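Filed under: Project News | Refurbishment | Workplace

October 8, 2020

Second floor at Livthorpe handed over

Work on the second floor of the Damitik building in Livthorpe is finished, and staff moved back in last week. Hunutum was the main contractor. The job took nine weeks from strip-out to handover and was carried out with the ground and first floors open for business the whole time.

The floor had not been changed much in 25 years. It was split into small offices along both sides of a corridor, with a training room at one end and a kitchen that had been closed since a leak last winter. Damitik asked for a larger training room, a working kitchen, better lighting and fewer doors. The total area is 484 square meters, and all of it was included in the contract apart from the stairwell and the elevator lobby, where only painting was done.

Strip-out began in July. The old partitions were steel stud with two layers of board and came down quickly. The ceiling took longer. Once the tiles were out, our team found three generations of cable in the void, most of it dead, and the electricians spent four days tracing and labeling what was still live before anything could be removed. That time had not been allowed for in the program. We made up part of it by bringing the kitchen plumbing forward and working in the east half of the floor while the tracing went on in the west.

Noise was the main concern for the tenants below. Drilling into the slab was limited to the hours before 8:30 in the morning and after 5:30 in the afternoon, and deliveries came through the rear yard. We sent a short note to the other floors every Friday listing the loud work planned for the next week. There was one complaint, about dust in the stairwell, and an extra set of zip doors was put up the same day.

The new partitions were supplied by Mägi. They are full height, with glass in the upper half on the corridor side, and can be taken down and moved without touching the floor finish. Two panels arrived with chipped corners and were replaced within the week. The training room is now divided from the open office by one of these walls, with acoustic seals top and bottom -- the old room had a folding screen that blocked very little sound.
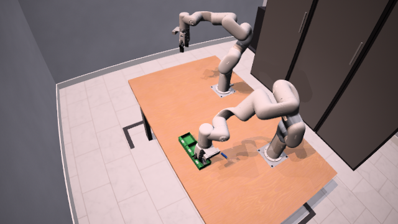

Floor loading was checked early, while the layout was still being drawn. The slab is sound, but the original records were incomplete, so the structural engineer visited twice and opened up a small area near the east wall before signing off. The result was a plan showing where heavier items can go and where they should be kept away from the middle of the longer spans. It covers filing, the server cabinet and any workbench that carries equipment. A table with two robot arms mounted on top, each standing on its own square metal plate, has to be assessed with everything that is fixed to it, and the plan gives a line for that kind of load. Damitik holds a copy and so do we.

Lighting is now LED throughout, on sensors in the corridor and kitchen and on wall switches everywhere else. The heating pipes were kept. Radiators were taken off, flushed, repainted and put back, and five with worn valves got new ones. Carpet tile went down in the open office, with sheet vinyl in the kitchen and the training room.

A few items are still open. The blinds for the north side are on order and should be fitted within three weeks. The door closer on the training room needs adjusting, and one length of baseboard behind the kitchen units has to be repainted after a late change to the pipework. These will be done outside office hours.

Operating manuals and the updated drawings have been sent to Damitik's building manager. Hunutum will come back for the first maintenance visit in the new year.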